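# The checklist is not the standard

A one-page sheet of good practice for robot arms on shared benches has been going around Cestbridge since the spring. Tanguy wrote it, Prarell adopted it, and by October every bench in the building is supposed to have a signed copy taped up beside it. I've read it four times. I agree with most of it, and I still don't think it will do much.

My complaint is with what it chooses to measure. There are 20 items, and 14 of them concern the arm: speed limits, the stop button, who may change the grip force, how the log is kept. All sensible. The logs are easy to audit, so those items get audited. The bench gets a single line, which says the work area should be "suitably clear." I have asked what suitably means and been told it's a matter of judgment. Fine, but then why am I signing for it?
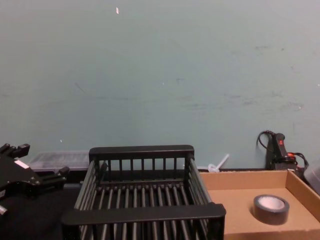 Rules about clutter always get written by people picturing a bare table. A bare table is easy to make safe and it's useless for the job, if the job is putting away dishes. You need the rack. You probably need a box or two. The hard question is everything else within reach, and the sheet has nothing to say on it. Take a black cord that loops out from the top of a handheld device leaning against the wall. Is it clutter? Is it equipment? A roll of tape sitting in a cardboard tray will move if it's bumped, and that's an annoyance. A cord can be snagged, and then whatever it belongs to comes along too. One line covers both.

The defenders say you can't write a rule for every object. I don't want one. I'd settle for three questions at the start of a run: can it snag, can it tip, does it have a cord. A person could answer those in under a minute and write the answers down.

I'm also not impressed by the number everyone quotes. Pototach, our pilot project, logged 540 runs under the new sheet with no reportable incident. Reportable means the arm tripped its own stop. If it drags something off the back of a bench without tripping, the log shows a good run. You could do 4,000 of those and learn nothing about the bench.

Sign the sheet if you're told to. I did, on 29 September 2019, with a note in the margin next to the bench item asking for a definition. The copy that came back to me had the signature and no margin.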